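Teleoperated Pick and Place: Wrist View Gallery

Inia bench, Nallitz workshop
Page maintained by Lungile Baloyi

The pictures on this page come from the small-parts task set. An operator drives the arm by remote control and the controller logs joint positions, gripper opening and the wrist camera stream on a common clock. The set holds 216 demonstrations, recorded in August by two operators, Darragh Brophy and Florencio Zabala. Neither used a script beyond the start and end conditions listed under each heading.

Plate and component

Small component with a blue-grey housing, black ribbed section and green base, on a light blue plate. Fingers open, lidded white container to the right. The operator grips across the housing and keeps clear of the raised rim. 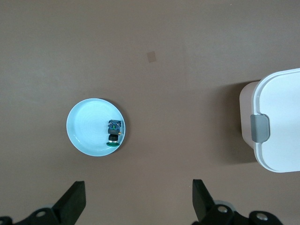 Notes on the recordings

Operators were asked to slow down near the plate and otherwise move at their own pace. Pauses were left in. Trimming them made the replayed motion jerky at the point of closing, and Florencio's runs suffered most, as he tends to stop and realign before each grip.

An episode ends when the fingers are open and the arm is back at its start pose. Average length is around 90 seconds. Failed grips are kept under a separate label and are not part of the 216.

Plate colour and part orientation are entered by hand in the episode log. Older entries use "dish" for the plate; the two terms mean the same thing.

Corrections to labels go to Lungile with the episode number.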